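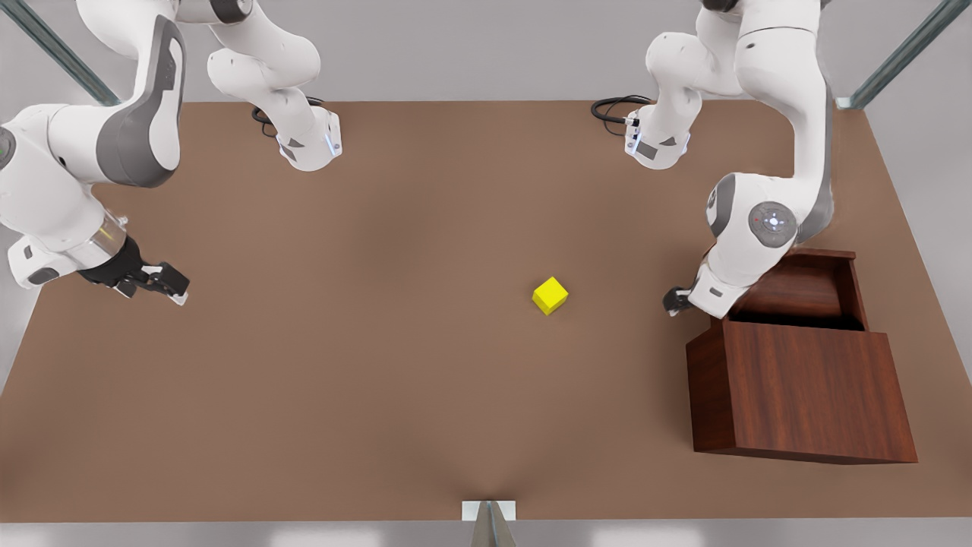
Alfredo Marquez
Dataset maintainer, Stamex simulation group

Nitard: simulated bimanual episodes for arm selection and grasp timing

Data card, March 2025

Summary

Nitard is a set of 3173 simulated episodes in which a two-armed robot works at a table with one yellow object and one open-topped wooden box. It was built to test whether a policy can learn to choose between arms without an explicit arm label. All data is rendered; there are no real-robot episodes. The training code lives in a separate repository, Ikero, and is not needed to read the files.

Task

Each episode begins with both grippers open. The policy must select an arm, approach the object, grasp it, lift it clear of the table and release it inside the box. Either arm may be used. An episode succeeds when the object is at rest inside the box walls and neither gripper is touching it. Pushing the object against the outside of the box is logged as contact but earns nothing.

The object's position and yaw are sampled at reset. The box stays on the same side of the table throughout, so the two arms are not interchangeable: an object on the far side usually favours the more distant arm, which then has to carry it across. This asymmetry is deliberate and should be kept in mind when reading per-arm success rates.

Contents

Training episodes: 2412
Held-out episodes: 761
Camera streams per episode: 3 (one scene view, one per wrist)
Arms: 2
Proprioception: joint positions, joint velocities, gripper opening
Actions: joint position targets, gripper command
Labels: success flag, arm used, step index of first contact

Held-out episodes use reset seeds that do not occur in training. Object and box geometry are the same in both splits. 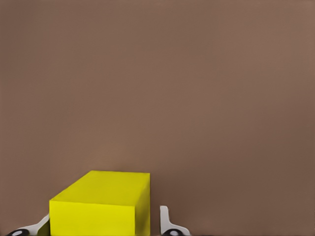

Grasp timing is the part of the task where our baselines lose the most episodes. The baseline, Schmieder, is a behaviour-cloning policy with a shared image encoder and a separate action head for each arm. It tends to send the close command early, while one finger is still offset from the object. In a close view such as this one, the left finger nearly meets the lower left corner of the yellow block while brown table is still visible between the block and the right finger. Closing from an uneven start like that can turn the block before both fingers bear on it. The policy also has to judge the offset from very little, as the bottom edge of the image crops the front face of the block and both black pads. We tested a variant that receives the gripper opening as an extra input at every step. It closed later and disturbed the object less, but it also stalled more often in front of the object. Both sets of weights are released with the data.

Arm selection

Arm choice is not given as an input. It is recovered afterward from the first gripper to make contact and stored as arm_used. Where both grippers touch the object before a lift, the field is set to both. Such episodes were kept in the training split -- removing them made the learned behaviour near the centre line less stable.

Known limitations

Lighting and table colour are fixed. A policy trained only on this data should not be expected to tolerate a patterned or reflective surface.

The object's colour separates it strongly from the table. Results say little about localization in clutter.

Contact parameters were tuned by hand until lifts looked plausible. They were not fitted to measurements.

Episodes recorded before December used a looser velocity limit on the wrist joints. They carry the flag legacy_limits and can be filtered out.

Maintenance

Reports of corrupt files or wrong labels should include the episode index and the split name. Brian Kaijage handles changes to the simulator configuration; everything else comes to me. Corrections go into a new release -- files in an existing release are not altered.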